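Kesville household swap moves indoors for second round

KESVILLE – The spring household swap run out of the Jaltovex building on Chan Street will go room to room this year, with residents listing goods from home and handing them over at the door.

Organizer Josée Hiebert said the change came after the hall lost its lease on the ground floor in March. The first swap filled that floor with tables of kitchen goods, bedding and small appliances, and 357 items found new owners over one weekend. With no floor to fill, the group has moved to a printed list, pinned up in the lobby and renewed every Monday morning.

People who want to give something away write a line on the list with the item, its condition and a phone number. Anyone interested calls and arranges a pickup. No money changes hands. Each household may take up to five items, and a household that has nothing to give may still take two.

Small cooking appliances are the most requested group again. Hiebert said rice cookers, hot plates and electric steamers were gone within the first hours last year, many of them to people who had just moved into apartments without a full kitchen. Blankets and bedspreads came next. Large furniture was the slowest to move, and several dressers went back home with their owners on Sunday night.

The rules for appliances are stricter this time. Anything with a plug has to be switched on in front of the person taking it. Cords with tape on them are not accepted. Items still in the box should be opened before they are listed, so that the owner can check that the lid, the cord and the loose parts are inside. Hiebert said two boxed cookers were handed over last year without their inner pots, and the givers had not known. One was put right the same week. The other ended up as spare parts.

Bedding has to be washed and dry. Pillows are not on the list at all, used or new, although pillowcases are welcome. Curtains may be listed if the width is written down, and rods should be taped to the fabric bag. The group asks people not to list mattresses, which the county picks up separately in May.

Most of the sorting is now done in bedrooms, where there is room to lay things out. Bjartur Hafstein, who lives on the north side of the building, cleared a hall closet last week and listed a floor lamp, a set of sheets and a box of jars. He said the work took an evening and that the closet door now closes. He has asked for a folding table in return and has had one call.

Handovers take place between 5 and 8 p.m. on weekdays. The group would like boxes brought to the front door of the apartment before the caller arrives, as last year some visitors ended up waiting in hallways while owners dug through storage. People without a car can ask for the Nillamis cart, a flat hand truck kept under the stairs. It has to be signed out and returned the same night. The cart fits in the elevator only if the handle is folded down.

Anything left on the list after two weeks is crossed off and can be entered again once. After that the owner is asked to keep it or find another place for it. The group has no storage of its own and will not hold items for anyone.
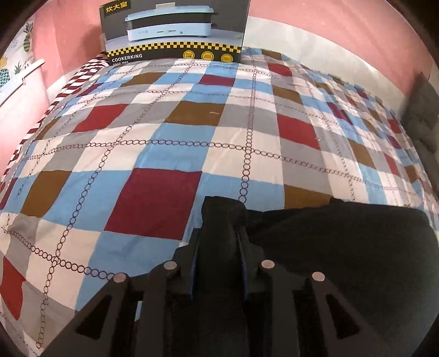
A COOKERKING box at the head of a bed with a checked bedspread. Kitchen appliances and bedding were the two busiest groups at the first swap.

Marisol on the third floor wrote in to say the list should show sizes for bedspreads, because she carried one down four flights last year and found it was made for a narrower bed than hers. She would also like people to cross out their own lines as soon as a thing is gone. She had called about the same steamer as three of her neighbors.

Hiebert said a size column has been added to the sheet, with a second one for the measurements of appliances, and that both should be filled in by anyone listing from this week on. Owners can give the length and width in inches. For appliances, the size of the box is enough if the item is still packed.

New sheets go up in the lobby at 9 a.m. on Monday. Pens are on a string next to the board. Residents of the neighboring buildings on Chan Street may take part as well, but they need to give their building number along with their phone number. Questions can be left in the Jaltovex mailbox by the front entrance, marked "Swap."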